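Tukell Forums > Home Cooking > Kitchen Talk
Wooden utensils: oil them or leave them alone?

maloul
Posts: 852
23rd October
So my sister-in-law says I'm ruining my wooden stuff by oiling it. I do the whole lot every December, spoons, boards, the works, with the Suvileck oil my mom always bought. She never oils anything and hers look okay to me! Who's right?

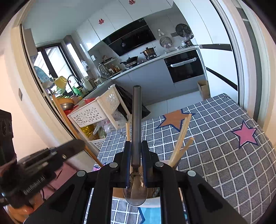 I should say I hand wash everything and we don't have a dishwasher, so that's not the problem. My oldest board does get a bit sticky though.
– Malou Ladefoged

gravyboat6
Posts: 1,946
Sticky means too much oil, or it never got wiped off. I use Marinho board wax, thin coat, leave it overnight, buff it with an old T-shirt. Six years on the same board and no cracks.

pantrymoth
Posts: 677
Sorry, but I'm with the sister-in-law. Boards, sure, oil away. Small stuff is a waste of good oil. Wash it, stand it up somewhere airy and forget about it.
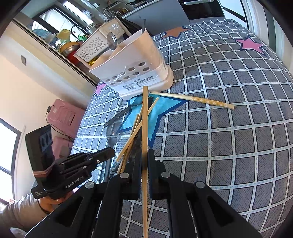
Oil also picks up smells if you use the kitchen kind, so please, no olive oil. I did that once to a Woltar salad bowl and it stank for months. And with light wood chopsticks like those, I wouldn't put anything on them at all – they go in your mouth!

gravyboat6
Food-safe wax is food safe, that's the whole point of it. I do my chopsticks too and I'm still here.

pantrymoth
Fine, but mine have never had a drop and they're fine too.

maloul
Okay, I'll skip the small things this year and try the wax on the board. Do I need to get the sticky layer off first?

gravyboat6
Yep. Hot soapy water, a good scrub, then let it dry all the way before you wax.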